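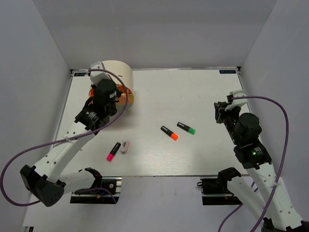 Hi, I'm Jagadeesh Nambiar, and I run Prondum, a local politics newsletter for people who'd like to know what the county is up to without sitting through the meetings. (I sit through the meetings. I kind of love them!)

I started it after a special election for our water district board, a race so quiet that 533 people voted in it. My neighbor and I were 2 of them, and neither of us could find a single article on who was running or why the seat was open. So I called up both candidates, typed out what they told me and emailed it to everybody I knew. People wrote back wanting to know about the school board next, and off we went.

These days Prondum covers 16 towns and goes out every Friday at 7 a.m. You'll get the votes that were taken, who voted which way, what's on next week's agenda and how to sign up to speak if something on there bugs you. Before each election I send every candidate the same questions and print the answers in full, typos fixed, nothing else touched.

Two of us do the work. I write, and Krishnan edits, builds the ballot guides and talks me out of 900 words on culvert funding. We don't endorse anybody and we don't take money from campaigns or parties. Readers pay for it, and the free edition has all the election coverage anyway.

In June we added Sturkance, our searchable list of past council votes. It's still missing some of the older minutes from Onent, where they're kept in binders and I have to go type them up myself, but I'm getting there!

Spotted a mistake, or got a meeting I should be at? Hit reply on any issue. It comes straight to me.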